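How to budget for a bin-picking cell before you ask for quotes

7 July 2019
By Kamol Bunnag

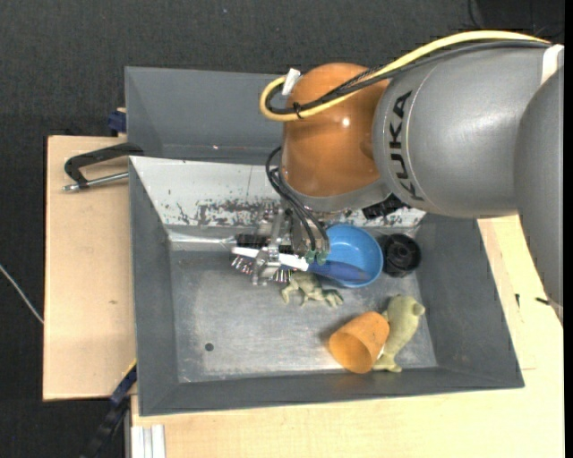 Most first budgets for a picking cell are built around the price of the arm, and the smaller items are left to a line called sundries. I plan equipment purchases for the packing side at Pernden, and I have stopped using that line. A KUKA arm picking a brush out of a metal bin, with a bowl, a cup and toys still lying in it, is a fair picture of what the money has to cover: the gripper and its fittings, the hoses down to it, the cable bundle over the wrist, the bin and the clamps beside it. All of these need a price or a note saying you already own them.

The steps below are the ones I used for our Drirkton site. They assume you are buying one cell and have not yet spoken to a supplier.

1. Write down what will be picked

Collect real items from the line, including the awkward ones. Weigh the heaviest and measure the widest. Note anything soft, shiny, bristly or hollow, as each of these can change the choice of gripper. Put the list on one page and give every supplier the same page.

2. Fix the bin first

Decide which bin you will use and do not change it later. The wall height and slope decide how far the gripper can reach into the corners, and that in turn affects the arm size. If your bins come from an outside firm, ask whether the pattern is due to change. Ours was due for replacement the following January, so we planned around the new one.

3. Price the gripper as a separate purchase

Ask for the gripper, fingers, fittings and hoses on their own quote. Oksanen quoted us 2599 for the gripper with one set of fingers, and 600 for each further set. We budgeted for two further sets. Fingers wear and get bent, and waiting for a replacement costs more than keeping one on the shelf.

If the gripper runs on air, check what your compressor has to spare at the busiest time of day. Have the site engineer sign the figure off.

4. Allow for cables and hoses

Anything that runs along the outside of the arm moves every time the wrist turns. Budget for a full spare set, plus ties and tape, and ask the supplier how long the originals should last in your kind of work. Get the answer in writing. Put the spare set under running costs — finance will want to know that it comes round again.

5. Price the table and the fixings

A trial can be run with the bin clamped to a bench. For production you will want a proper frame, fixed to the floor, with a repeatable way of locating the bin. Our frame came to 1928 from Skilico, delivered but not fitted. Fitting was a separate job and had to be booked well ahead.

6. Add guarding, installation and training

Ask for these as three lines. Suppliers often fold them into one, and then you cannot compare quotes. Guarding depends on your risk assessment, so do at least a draft before you ask. For training, count the people on every shift who will clear a jam or swap fingers, and include cover for their time away from the line.

7. Pay for a trial

Send your own items and your own bin. Agree beforehand what counts as a good pick, how many attempts will be made and who resets the bin between runs. We asked for the trial fee to be taken off the final price if we ordered, and two of the three suppliers agreed.

8. Set the contingency last

Add it after every other line is filled in. Keep it separate and record each time you draw on it. We spent ours on a longer air line and a second visit from the installer.

Once the sheet is complete, send it to the people who will run the cell before it goes to finance. Our shift leads found we had left out somewhere to store the spare fingers.

Related
Comparing three gripper quotes line by line
Leasing or buying: what we chose at Drirkton
A draft risk assessment for a small robot cell
What to ask before changing your bin supplier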